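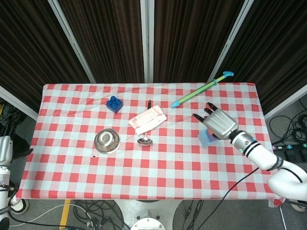

Nappe à carreaux rouges et blancs, avec un bol en inox, une cuillère et quelques jouets.

Entretenir une nappe à carreaux quand la table sert à tout

Chez nous, la même table reçoit le goûter, les cubes des enfants et le courrier. La nappe prend donc des taches de toutes sortes, et les plis finissent par marquer si on la laisse en place trop longtemps.

Avant de laver, videz toute la table dans une bassine. Remettre les objets un par un fait perdre du temps et on oublie toujours une cuillère sous un papier. Secouez ensuite la nappe dehors, côté envers d'abord.

Pour une tache de gras, posez un peu de savon de Marseille sec, frottez du bout du doigt et attendez une heure. Pour le chocolat, eau froide uniquement – l'eau chaude le fixe. Le rouge peut déteindre sur le blanc aux premiers lavages : testez un coin avec un linge blanc humide. Si le linge se colore, lavez la nappe seule, à froid. Armindo Mendes, mon voisin, ajoute 125 ml de vinaigre blanc au rinçage. Je fais pareil depuis octobre et le tissu est plus souple.

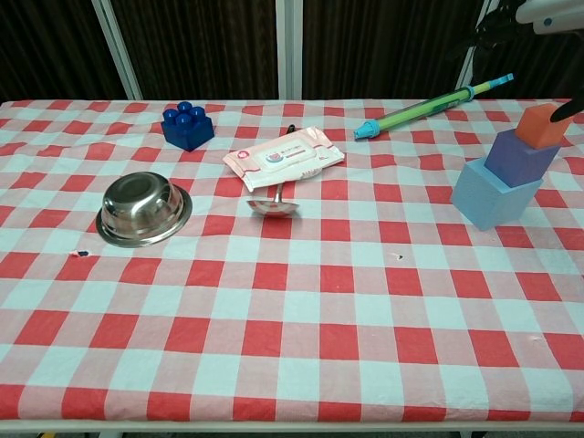 Pour les plis, je repasse à l'envers quand le tissu est encore un peu humide, en partant du milieu. Si vous n'avez pas le temps, lissez la nappe à la main sur la table, vaporisez de l'eau et laissez sécher.

Les jouets en plastique passent à l'eau tiède savonneuse, puis s'égouttent sur un torchon. Les cubes en mousse se nettoient à l'éponge bien essorée. Ne les plongez pas dans la bassine, ils mettent parfois deux jours à sécher. Rangez-les du plus grand au plus petit, les petits se perdent moins.

Quant aux bols en inox, un chiffon sec après la vaisselle suffit contre les traces de calcaire. En cas de voile blanc, passez un demi-citron et rincez.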